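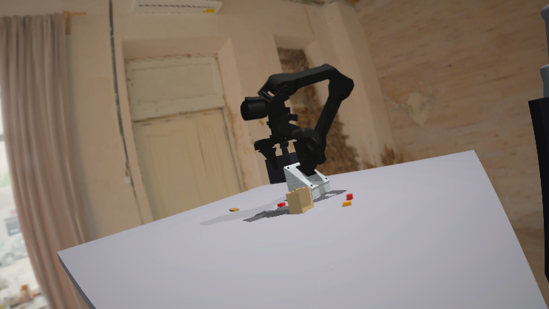

The rules below cover every arm and every simulated cell in the Warik program, and yes, they apply to simulated cells too. People are often surprised by this. A render can have peeling plaster, bare brick and a car parked outside the window, and the tabletop in the middle of it still has to meet the same setup standard as a bench you could bump your hip on. If the gripper is hanging low over the grey block with a wooden cube right in front, we want that start pose written down, because whoever runs the next batch will want to know where the fingers were.

Frequently Asked Questions: Bench and Simulation Practice

Why do we need safety rules for a robot that can't hurt anybody?

You need them for the day your code moves to one that can. Speed limits and keep-out zones get copied from simulation to hardware along with everything else, usually late in the afternoon by someone who wants to go home. If your simulated arm was allowed to sweep through the table at full speed, your real arm will give it a try.

What is the speed limit?

Tool speed is capped at 80 millimeters per second whenever the fingertips are below the approach height. Above that you may go up to 309. These numbers come from the Vokgate bench rules and we did not pick them for their beauty. If your task needs more, file an exception. "It looks slow in the video" has been tried as a reason.

Can I start an episode with the gripper already close to an object?

Yes, if the start pose is saved and the fingers are not in contact with anything. Almost touching is fine. Overlapping by a hair is a failed check, even if the physics engine shrugs it off.

How messy is the table allowed to be?

As messy as the task sheet says. Small loose pieces are welcome as clutter, but every one of them has to be in the object list with a name and a color. Two pieces both called "thing_red" will be sent back to you. So will "thing_red_final".

Does the background matter?

For safety, no. For everything else, yes. Log which room you used. A policy trained against one wall tends to grow fond of it, and you would like to find that out before the demo. Use at least 6 different rooms in any batch you plan to report.

May I tilt or move the camera?

Within the limits in the Urnine camera sheet. The gripper and the whole work area must stay in view at the start of each episode. Artistic angles are your own business on your own time.

Who can turn off collision checking?

You can, for debugging, in a branch with "nocheck" in its name. Results from that branch don't go into reports, slides, or the group chat with a rocket emoji next to them.

What counts as a stop?

Any of these:
Contact force over the limit on your task sheet
A fingertip below the table surface
Joint position outside the soft limits
An object leaving the table (the floor does not count as a new place to put it)

A stop ends the episode. Please don't resume it and call it one long success.

Do I have to keep the failed episodes?

Yes. Keep all of them until the batch has been reviewed. The first Paquette batch arrived with 491 episodes and not one failure, and the review took much longer than it would have if a few had been left in.

When can I move to the real bench?

When your batch has passed review, your exceptions are closed, and you have done one dry run with the emergency stop in your hand. In your hand means in your hand. On the shelf behind you is storage.

The rules changed while my batch was running. Which version applies?

The one in force when you started. Write the version in the batch notes. If you forgot, we assume the newest one, and you will probably like it less.

I found a mistake on this page.

Send it in through the Warik issue form and say which question it's under. Typos get fixed when we get to them. Wrong numbers get fixed the same day.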